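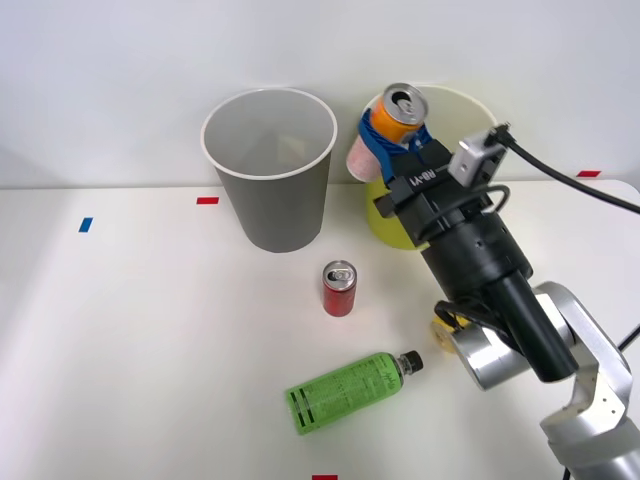
An orange can in front of the rim of a yellow cup, held in blue gripper fingers.

The best show in Tundudton starts at nine in the morning, costs nothing, and has the worst seats I've ever sat in. I'm talking about the county courthouse, where I spent most of March on a hard oak bench watching a civil fraud trial, and I loved nearly every minute of it.

I should say up front that I had no stake in the case. I'd read a short item about it over breakfast: a warehouse company called Prukus was suing its former shipping partner, Toprak, over deliveries that had been billed and, according to Prukus, never made. It sounded dry. I had a free morning and a bus pass, so I went anyway, and by the first recess I was texting my sister that I wouldn't be home for lunch.

What hooked me was the invoices. There were 2903 of them in evidence, and the lawyers for Prukus had the nerve to build their opening around just one, a bill for a single load to a town called Otby. They put it up on the courtroom screen and left it there. Otby, the jury learned, is at the end of a road that was closed for bridge repairs the whole week the truck was supposed to have rolled in. You could feel the room wake up! A man in the back row of the jury box, who had been studying his shoes, put on his glasses.

Then the defense stood up and did something wonderful with the same piece of paper. The date on an invoice, Toprak's lawyer said, is the date somebody in an office typed it. Trucks run when they run. She had a gas receipt and a driver's log that put the load in Otby before the bridge crew arrived, and she walked the jury through both so slowly and clearly that I changed my mind on the spot. I'd change it again four or five times before we were done.

If you've only seen trials on television, the pace will surprise you. There's a great deal of waiting. The lawyers go up to the bench and whisper while a white-noise machine hisses at everyone else (ours sounded like a shower running in the next apartment). Witnesses get asked to spell their names. A whole afternoon went to the question of who had the password to a shared email account - and that turned out to be one of the most gripping afternoons of the month, with a bookkeeper admitting in a very small voice that it had been taped to the monitor since before she was hired.

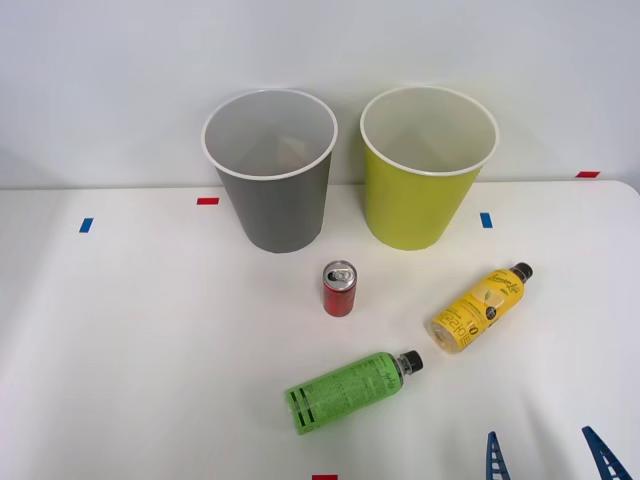

Another regular on the benches told me the password business was a sideshow. The case would come down to the storage fees, in her view, and I'd do well to bring a notebook and write down every figure the accountants agreed on, as those were the only ones the jury could really lean on.

I bought a notebook that evening. She was right, too, or mostly right. The accountants took the stand on back-to-back mornings and fought over nearly everything, but both of them accepted that some 700 of the bills carried a storage charge the contract didn't allow. Once you've heard two people paid to disagree say the same thing, you sit up a little.

The judge deserves a word here. He kept things moving without ever seeming rushed, and he explained each ruling to the jury in language my nephew could have followed. When a lawyer objected to "hearsay within hearsay," he turned to the box and said it was like a rumor about a rumor, then sustained it and went on. I've written that one down as well.

The jury was out for 3 days. I came in for all of them, which meant sitting in a hallway with a paperback and a vending machine that kept my first dollar. When the verdict came, it split. Toprak had to pay back the storage charges, and it was cleared on the claim of phantom deliveries, the Otby load included. Both sides hugged their lawyers. Both sides said they were pleased, and both have until the end of next month to appeal.

You can do this yourself almost anywhere. Most civil trials are open to the public, and the clerk's office will usually tell you what's starting and in which room. Our biggest courtroom seats 100, and on an average morning I had a whole row to myself. Turn your phone off before you go in, stand when the jury stands, and bring a cushion. There's a land dispute on the calendar in courtroom two, something about a creek that moved, and I've already washed out my thermos.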